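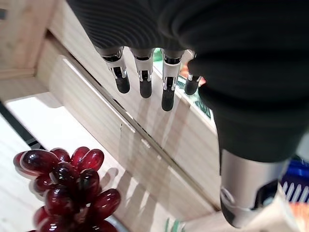 Pronach: datos de la mano y la frutería

Léeme del proyecto del club de robótica de Cokville
Última revisión: 8 de agosto de 2025

Hola. Si has llegado hasta esta carpeta es que te toca entrenar algo con nuestros datos o que Kerstin te ha pasado el enlace (¡hola, Kerstin!). Intento contar lo que hay y lo que falta, sin ponerme muy pesada.

Pronach es el proyecto de curso de nuestro grupo. La idea es que una mano de cuatro dedos a la vista, con su funda de punto negra, coja frutas y verduras de una estantería de madera clara y las cambie de compartimento. Lo llamamos "la frutería" desde el primer día y así se ha quedado, también en los nombres de las carpetas, perdón.

Qué hay dentro

Son 288 episodios teleoperados, de los que 251 pasaron la revisión. Los demás están en la carpeta "dudosos" y no los hemos borrado porque Sharon Tanui quiere usarlos para detectar fallos, y me parece buena idea. Cada episodio lleva:

el vídeo de la cámara de muñeca
las posiciones de las articulaciones de los dedos y del brazo
una frase con la tarea, en español
una nota libre de quien manejaba (a veces vacía, a veces con un desahogo)

Las tareas se llaman Anau y Hapeta. Anau es sacar una pieza de un compartimento y dejarla en el de al lado, pasando por encima del panel. Hapeta es lo mismo pero con dos piezas seguidas, y ahí se nota muchísimo quién llevaba rato practicando. Maricruz Zepeda grabó casi todo Hapeta y sus episodios son los más limpios, yo empezaría por ellos.

Cosas que conviene saber

Las uvas son lo más difícil, con diferencia. El racimo es ancho, los dedos tienden a empujarlo contra la pared en vez de rodearlo y desde la cámara de muñeca muchas veces la propia mano te tapa justo lo que quieres ver. Si tu modelo falla con las uvas y acierta con lo demás, bienvenida o bienvenido al club (literalmente).

La luz viene de arriba y deja el suelo de los compartimentos casi blanco en bastantes episodios. Probamos a bajar la exposición y perdíamos detalle en las puntas negras de los dedos, así que lo dejamos como estaba. Las sombras de los dedos sobre la madera también despistan al segmentador, ojo con eso.

La funda se arruga al cerrar la mano y cambia bastante de forma entre sesiones. Kylie Waaka la recoloca antes de cada tanda, pero no esperes que quede igual.

Cómo lo partimos

Los últimos 50 episodios válidos son para prueba y el resto para entrenar. Por favor, no mezcléis sesiones entre las dos partes, que ya lo hice yo en agosto y salían unos resultados preciosos y falsos. Para probar que todo carga bien hay una muestra de 20 episodios en la carpeta "mini".

Pendiente

Unificar las frases de las tareas ("coge", "agarra" y "pilla" conviven sin orden)
Grabar más Anau con la mano entrando desde el lado izquierdo
Subir el script de calibración, que sigue en el portátil de Sandrine Vasseur

Si encontráis un episodio mal etiquetado, apuntadlo en erratas.txt con el número y vuestra inicial. No lo corrijáis directamente, que luego no nos cuadran las versiones.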